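Workshop tips: hand-held grippers, teaching by demo

Quick ones from the Urrego bench notes, typed fast.

Slow down. Most first-timers go way too quick and the arm copies the rush.

Wipe the table before you start. Crumbs and dust show up in the data, believe me.

Same start spot every time? No. Move it a bit each go. We did 425 demos of cloth folding, and the policy trained on mixed starts beat the fixed-start one on the real arm. Fixed set did fine untill the cloth shifted, then it just grabbed air.

Marker facing out, keep your sleeve and fingers off it. Lost tracking = lost demo.

Stop after 45 minutes. Tired hands make sloppy closes. Take 20 off, drink something.

Bad grasp, keep it, but label it. Don't quietly delete.

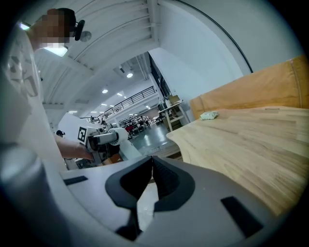
Hamenier wrote in that mixed starts only helped them once they had enough demos, and with a small set the fixed start still won. Fair point, we havent tried a small set. Will run one with 4 start spots and post the numbers on this page.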